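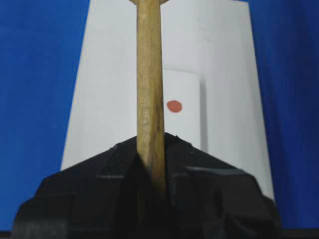 Danylo Yatsenko
Department handyman and part-time lab instructor, Ondmont College

I've looked after the workshop and the staff kitchen at Ondmont for a good while now, and every fall the new teaching folks ask me the same things, so I'm putting my answers in one place. Steal whatever you like!

Whiteboards first. If a board has gone gray and the old writing won't budge, scribble over it with a fresh dry-erase marker and wipe while the ink is wet. It takes the old stuff with it (most of it, anyway). Then a damp microfiber cloth, then a dry one. Please don't use the scratchy side of the kitchen sponge — I've replaced two boards that way and the dean's office was not amused.

The coffee maker in room 142 gets equal parts white vinegar and water once a month. Run half the pot, switch it off, go teach a class, come back and run the rest. Two rounds of plain water after that, or your office hours will smell like pickles.

Squeaky lecture hall seats: a little silicone spray on the hinge, fold the seat up and down 7 times or so, wipe off the drips. I used cooking oil once. It went sticky by April and picked up every crumb in the building.

For stripped screws in desk hinges, pack the hole with toothpicks and wood glue, let it sit overnight, snap them flush and drive the screw back in. I've done this on half the desks in the Giton wing and they're holding up fine, even the ones in the back row where people lean.

Staff fridge! Baking soda in an open jar, back of the middle shelf. Put a strip of masking tape on your lunch with your name and the day. Anything with no tape goes on Friday afternoon, and yes, that includes the good containers.

One more for the exam season crowd: if the paper keeps jamming in the copier, fan the stack and flip it over before you call me. Damp paper is usually the trouble, so keep the opened ream in a zip bag.

Contact: Ondmont College Workshop, ext. 452 | © Danylo Yatsenko | Back to top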